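The badge desk at Brudavent used to be two people and a shoebox. The company runs trade shows and staff conferences out of a converted cannery in Plirnulbridge, and on a busy morning the line for lanyards went out the side door and along the loading dock. People waited, got their cards, and forgot what they had waited for by lunch.

Kylie Tomoana worked that desk for six years. She now works ten feet behind it, at a bench where a robot arm is being taught to do parts of her old job.

"I was not asked to train my replacement, which is what my mother thinks," she says. "I asked to come over here. My wrists were bad and the shifts were early."

Brudavent started the project in March. Printing the badges was already automatic. What wasn't automatic was everything after the printer: clipping a card to a ribbon, laying the ribbon out so it doesn't knot, hanging it where a guest can take it. A spring clip is easy for a person and hard for a machine, and ribbon is worse. It slides, it folds, and it never lies the same way twice.

The trials are run by Nafula Biwott, who came from a packaging plant in Umis and has a low opinion of demonstrations. She writes down every attempt. By the end of the spring she had logged 739 of them, and on her count the hand had picked up the lanyard cleanly in 71 of the last hundred.

"For a show opening at eight in the morning, that's no good," Biwott says. "For us it's a lot better than March."

Much of the day is slow. Tomoana lays out a lanyard, steps back, and waits for the run to finish. Then she resets it, a little differently. She decides what counts as a fair setup and what is just mean. She also stops the arm when she doesn't like what it's doing, and Biwott has never overruled her on that.
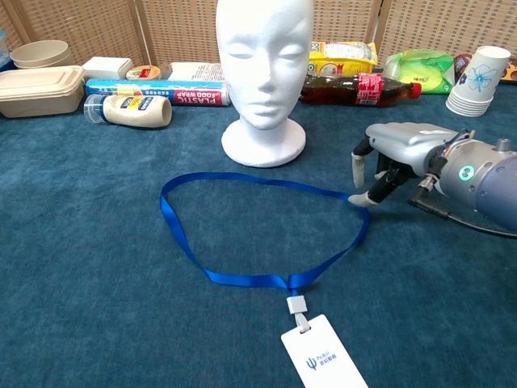 The pay was a sticking point. Tomoana moved over on her desk wage and stayed on it for 14 weeks, until the company agreed that the bench was a different job. She now earns more, though she has lost the overtime that came with show weekends — and for her that was real money. Two of the women she worked with have been told their hours are safe through next year. Neither has anything in writing.

The managers talk about moving people from the desk to the floor, where guests get lost and exhibitors need help. The Sombatkul hall, the larger of the two, has 66 booths on a full day and not enough staff to cover them. Some of the desk crew like the idea. Others took the job partly for the chair.

Tomoana still covers the desk when someone is out sick. She says she notices her own hands now, how she finds the clip with her thumb before she looks at it. She has tried explaining that to Biwott, who wrote it down and asked her to do it again, slower.

The next round of trials starts after the August shows.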